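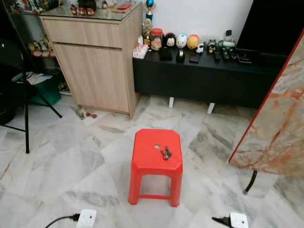
Pladico Utility Stool

The Pladico is a molded plastic stool for kitchens, laundry rooms and entryways. It is light enough to carry in one hand and weighs nearly two pounds. The load rating is 275 pounds on a level floor. Use it as a seat or a side table. It is not sold as a step stool and should not be used as one.

Wipe clean with dish soap and warm water. Bleach and scouring powder will dull the finish. The stool can stay on a covered porch, but bring it in before a hard freeze.

Color: red

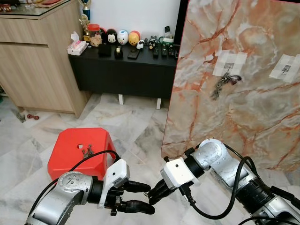
Red stool, indoors on a hard floor.

Stools ship from our Navarrete warehouse in packs of two, nested. Please check the legs when you open the box and report any cracks before you throw out the packing.

Shipping is free on orders over $135. Smaller orders are charged by weight at checkout. 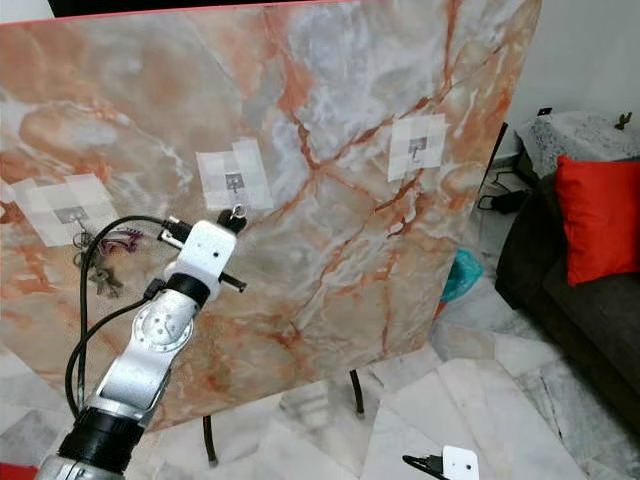

Returns are accepted on unused stools in the original box. Replacement feet are sold separately and fit all Pladico stools made since August.

Related items
Bundstead Folding Bench
Bundstead Shoe Rack
Zostcombe Laundry Cart
Pladico Replacement Feet

This site uses cookies to keep items in your cart. Accept | Settings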